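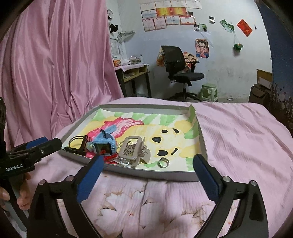

Foltader council to build separated cycleway on Zamani Street

Work will start in February on a separated cycleway along Zamani Street, the first in Foltader to run the full distance between the railway station and the river path. Council voted at its last meeting to award the construction contract to Pivard Civil, following two rounds of public consultation and a review of parking and bus operations along the street.

The cycleway will be two-way and will sit on the eastern side of Zamani Street, divided from traffic by a raised concrete kerb. It will replace the painted lane that now ends without warning at the Bamutent Road roundabout, where riders must merge with buses and delivery vehicles. Council received 1,646 submissions on the draft design, the largest response to any transport proposal it has put on exhibition.

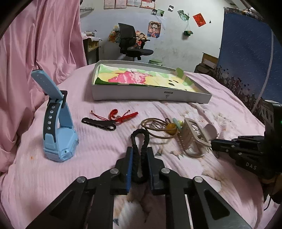
Project contact: Apolline Gilbert
Manager, Transport and Streets, Foltader Council

Many of those submissions came from residents who own a bicycle and do not ride it to work, to school or to the shops. The reason they gave most often was the speed and volume of traffic at the Bamutent Road roundabout. The final design removes the roundabout and puts in a signalised intersection with its own bicycle lanterns and a head start for people walking and riding.

Changes made after exhibition

The first design placed the cycleway on the western side of the street. Traders and the bus operator both objected, as the western kerb is used for morning deliveries and carries the busier of the two bus stops. Moving the cycleway to the eastern side keeps the loading zones where they are and means that only one bus stop has to be rebuilt.

That stop, outside the library, will become an island platform. Passengers will cross the cycleway at a raised, marked crossing to reach it, and riders will be required to give way. The height of the platform has been set to match the floor of the low-floor buses used on the route. Tactile paving will be laid on both sides of the crossing, and the shelter will be turned so that people waiting can see approaching bicycles.

The project will remove 12 kerbside parking spaces. Council acknowledges that this remains a concern for some businesses at the southern end of the street. Five spaces in the library car park will be changed from all-day to one-hour parking before construction begins, and the accessible space outside the medical centre will be kept and widened.
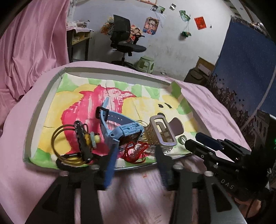

The speed limit on Zamani Street will also be reviewed. Council has asked the state road authority to consider a lower limit between the station and Bamutent Road, and a decision is expected before the cycleway opens. The design does not depend on the outcome of that request.

Construction

Work will be carried out in three stages, starting at the station end. Most of it will take place during the day, but the intersection works at Bamutent Road will be done at night, with noisy activity to finish by 11 pm wherever possible. One traffic lane will stay open in each direction during business hours. Footpaths will remain open throughout, although pedestrians may be directed to the opposite side of the street for short periods.

Residents and businesses next to each stage will receive written notice before work starts outside their property. Driveway access will be maintained except when concrete is being poured, and the contractor will arrange those times directly with each owner.

Two mature plane trees near the library were marked for removal in the first design. Both will now be kept - the cycleway narrows slightly to pass them - and an arborist will be on site while the kerb is dug out. New garden beds at the side street entries will be planted with low native grasses so that sight lines remain clear.

Bicycle parking and counting

New bicycle hoops will be installed at the station, the library and the swimming centre. A counter will be set into the cycleway north of Bamutent Road, and monthly figures will be published on the council website. The transport strategy sets a target of 2,000 bicycle trips a week on the corridor by the end of the second year of operation.

A separate proposal to extend the route across the river to the Bamutent industrial estate is still being assessed. It would require a widened path on the existing road bridge, and no funding has been set aside for construction.

Plans of the final design, including cross-sections and the staging map, can be viewed at the Foltader Library and the customer service centre during opening hours. Questions about the works may be put to the Transport and Streets team through the council switchboard.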